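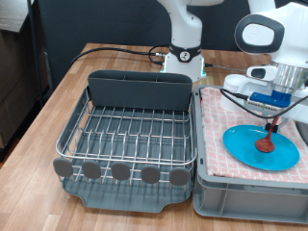 May, 9:40 am. Dish bench, purchasing notes

Have to get the order list in before the May close or the money goes back into the general pot. $3774 left on the bench line. Lok-yiu Cheung signs, wants it on one page with reasons. These are the notes the page gets made from, so scribble on them if you disagree. Working through the drying rack task while I write, stopping whenever something annoys me enough to cost money.

What's asked for so far (whiteboard + my inbox):

- fingertips, more of them
- better wrist camera
- cable managment for the back of the table
- fixture for the rack and crate
- "a nicer table" (no)
- a second set of dishes

### Wrist camera

The one everybody wants. Case for it: motion blur when the arm comes down quick, and the wires. Shiny rods over a dark ribbed tray, picture goes to stripes. Policy people say the blur matters more than the resolution. I'd want to see that before paying for it.
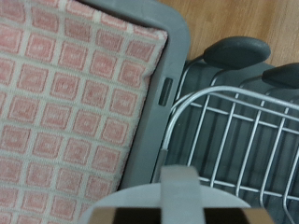 Wrist view between towel and rack. Finger soft, glare on the rods.

Quotes in hand: 2. Vakbridge is $1640 for a global shutter unit with the bracket. Kitberg is cheaper on paper but no bracket, and the lead time runs past the close, so it's really a next-year quote. Asked Kitberg if they'd invoice now and ship later. Accounts hates that. Probably drop it.

Things to check before saying yes to Vakbridge:

- weight. We're fine on payload with a plate and a spoon, it's the cable drag I worry about
- does the connector come out the side or the back? Side is no good, it'll hit the tray on low approaches
- drivers. They said "supported," didn't say by who
- can we return it if the calibration won't hold

Cheap thing first: diffuser sheet over the overhead light. We have a roll in the cabinet from the Munside demo. Try it this afternoon. If the glare drops enough then the camera is a want and not a need and I'll say so on the page.

### Fingertips

Easy yes. $73 a set from Lau, want 2 sets, so $146. Thin edges like the plate rim are what eat them. Spoon handle is kinder, round and you can grab it anywhere along the top. We've been rotating tips between arms to even out the wear, which is silly at this price and it messes up anybody comparing left and right.

Lau does the softer compound at the same cost. One set soft, one set regular. Label the bags this time!!

Note for Lok-yiu: these are consumables, different budget code. Last year they got booked as equipment and it took weeks to undo.

### Fixture / rack and crate

Rack and crate sit straight on the wood, butted up against each other. No marks, no stops. Fine for demos, we even want some variation in the training episodes. Bad for the eval runs. I planned 300 placements for the eval and I don't want to be nudging the drip tray back by eye before each one.

Options:

1. Machined locating plate under both. Pretty. Shop wants too much and it's useless the day we change racks.
2. Printed corner stops, taped down. Free apart from filament and my evening.
3. Pencil lines on the table. Got vetoed (see "nicer table," same people).

Going with 2. Nothing to buy. Want the stops low enough that the fingers clear them when they come down beside the wire, so keep them shorter than the tray lip. Start layout, same for every eval run: rack empty, towel spread over the crate, mug at the back left of the towel, plate in front of it with the spoon lying across. 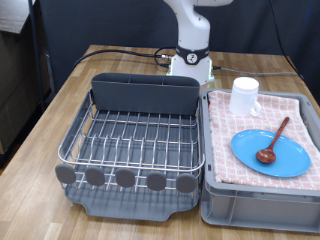 ### Cables

Boring, gets money anyway. The thick one off the base loops across the back of the table and it has been snagged before, by me among others. Bend at the metal connector looks tighter than I like. Those connectors aren't a thing we can fix in house and the arm is down till a new one shows up.

Kit from Kitberg: clamps, sleeve, right-angle strain relief. $300, in stock, would land before the close. Yes.

Also the gripper side. Loops of black cable off the wrist assembly, OK in free space, less OK when the arm reaches over the caddy and the loop wants to find something to hook on. The kit has short velcro sleeves, might be enough. If not, a printed clip on the bracket. Don't buy clips.

Ask: does re-routing mean re-doing the wrist camera calibration? Pretty sure yes if we touch the mount. Do cables and camera on the same day then, or we pay for it twice in hours.

### Dishes

Second set, same stuff, for when something warps or walks off. Matters more than it sounds: the plate we've got is see-through in some light and solid looking in other, and a replacement from a differnt brand won't act the same. Same goes for the mug. Buy spares now while the store still carries them. Petty cash, keep off the page.

Would also like one ceramic plate for the heavy case. Not until the tips are in.
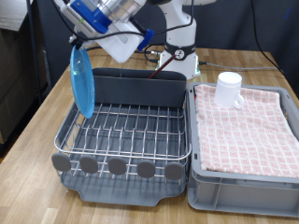
Plate upright at the left end of the rack, fingertip on the top edge.

This is the pose I'd base the tip decision on btw. Very small contact, all of it on the rim, the whole plate hanging under it. Soft compound should help. Put it first in the tip test.

### Where it adds up

| Item | From | Cost | Status |
|---|---|---|---|
| Wrist camera + bracket | Vakbridge | $1640 | hold for light test |
| Fingertips, 2 sets | Lau | $146 | order |
| Cable kit | Kitberg | $300 | order |
| Corner stops | print here | 0 | tonight |

Comes to $2086 with the camera, leaves $1688. Without the camera, $446 and a lot left over, and then we should talk about a spare gripper. Have no quote for one. Don't put a guess on the page, last time the guess became the budget.

Not doing: table, machined plate, the long warranty Vakbridge keeps bringing up.

### To do

- [ ] diffuser test, same approach with and without, save both
- [ ] mail Vakbridge re: connector direction and weight
- [ ] Lau order, right code
- [ ] Kitberg: cable kit only, tell them the camera is a maybe for next year
- [ ] print stops, check finger clearance at the front left corner of the tray
- [ ] spare plate, mug, spoon
- [ ] one page to Lok-yiu

2:15 pm. Lau order is in. Vakbridge answered, cable exits the back, so that's one worry gone. No word on weight. Diffuser roll is not in the cabinet, whoever had it after Munside please put it on my desk.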